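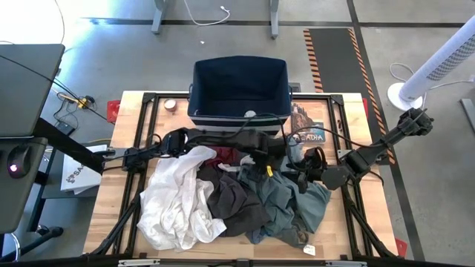
Brustano fabric storage bin, navy with white stripes
Reviewed after four months of use

I bought this bin in February to deal with clean laundry that had been folded but not put away. It cost less than the Stener basket I had before, which was wicker and snagged anything knitted. I have now used it long enough to say what it does well and where it falls short.

It is a plain open-topped bin in navy blue fabric, with white stripes around the lower sides. There is no lid. It arrived folded flat in a thin sleeve and took a couple of minutes to open out. The creases from packing were still there after a week, then dropped out on their own. The sides stay up when the bin is empty, which the cheaper Druno one I tried did not manage.

Capacity is fair. It takes a normal wash of shirts and T-shirts if they are folded first. If you throw things in unfolded it fills up quickly and you will be pushing the last items down with your hand. Bath towels are a poor fit – two large ones and it is full. 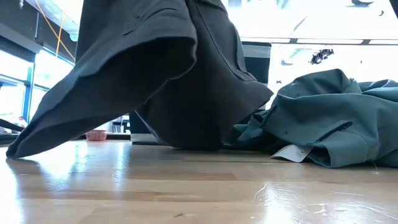 Heavier clothes are the real test of a soft-sided bin, and this is where I would mark it down a little. A thick jumper or a lined jacket pushes the sides out, and the bin then takes up more of the shelf than the listing suggests. I sort on a wooden tabletop and keep the dark things apart from the coloured ones before anything goes in. A big charcoal garment like the one draped there, with its wide folds, needs folding down small or it will sit on top of everything else. The teal-green one is easier to live with once it has been smoothed out of its heap. I put the bulky piece in first, standing on its edge, and fill the space beside it with smaller things.

Cleaning is by damp cloth only. I got a tea stain off one side with washing-up liquid and cold water, and the white stripes did not take any colour from the navy. Lint does show on the dark fabric, and a clothes brush shifts it.

The Becerra bin in a similar size is stiffer and has a lid, but it costs a good deal more and does not fold flat. If yours will be on show and never moved, I would look at that one. For a bin that gets carried from table to wardrobe and back, the Brustano is lighter and easier to handle.

I would buy it again at the same price. 4 out of 5.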